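Wekik Teleoperation Group
Minutes of the working meeting, Friday, April 3, 2026
Place: Van Dusen building, upper meeting room
Present: the recording team, the training team, one guest from Atdale (by phone)

1. Minutes of the last meeting

Accepted with one correction. The word "replay" under item 4 should be "review". We do not yet replay the recorded motions on the arms.

2. State of the recordings

The set for the Judon project now holds 391 demonstrations. All of them were made by remote control with the leader arms. The training team has looked through the newest part and asks to remove 31, mostly for long pauses in the middle of the motion.

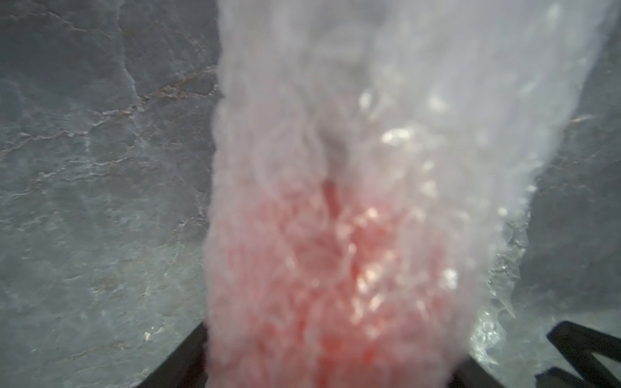 The recording team agreed to remove them but wishes to keep the files in a separate folder. A pause can be useful later, when we want to study where the operators hesitate. It was asked who decides what is a long pause. For the moment the training team decides, and they will write the limit in the shared guide so that operators can see it before they start.

3. Hand guiding or remote control

Atdale asked again if we can offer demonstrations where the person holds the arm and moves it directly. The discussion was long. Hand guiding is easier to learn, and new operators like it. The hands of the person come into the view of the wrist cameras, however, and with two arms one person cannot guide both with good control. Remote control is slower to learn - one of the new operators needed nearly 11 sessions before the grasps became calm - but the camera views stay clean.

Decision: we continue with remote control for Judon. A short trial with hand guiding is planned for July, on one arm only.

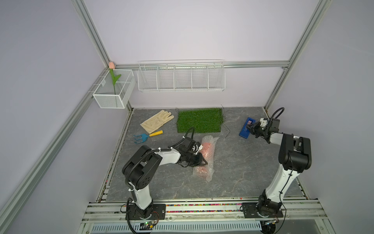

Oriana Figueroa
Recording Coordinator, minutes

4. Rules for operators

The following was agreed and goes into the guide:

Start each demonstration from the rest position, also when the last one failed.
Do not correct a bad grasp more than two times. Open the gripper, go back, and stop the recording.
Keep the arm that is not working still. Small movements of this arm are learned as well.
Speak to the second person only between recordings.

The last point was not accepted by everyone. It stays in the guide until the next meeting and then we discuss it again.

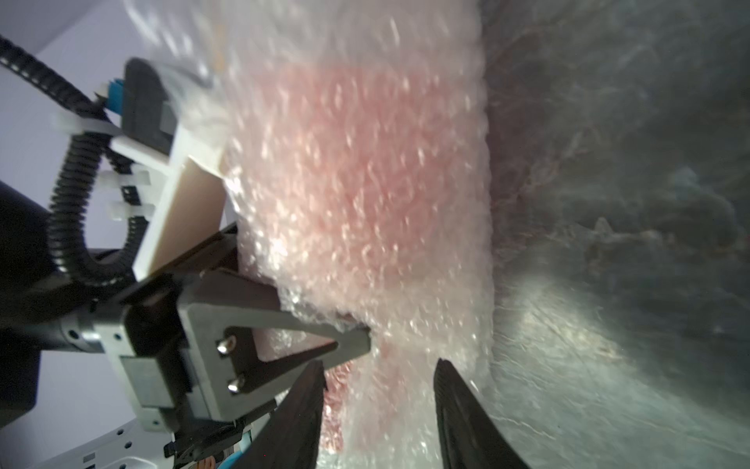

Soft packages remain the most difficult thing to demonstrate, as the operator does not feel how hard the fingers press. The training team would like slower closing in the last part of the motion. The recording team will try this with a lower speed limit on the leader handle. Under the same point, the cable at the wrist was mentioned: the ends of the white zip ties stick out beside it, and it was proposed to cut them short before the soft packages are recorded again. Agreed. The recording team does it on Monday morning and also checks the cable on the other arm.

5. Other matters

The guide has two versions on the shared drive. The older one will be deleted by the training team.

Atdale will send their list of wished tasks in writing.

Next meeting: same room. The date will be sent by mail when the booking is confirmed.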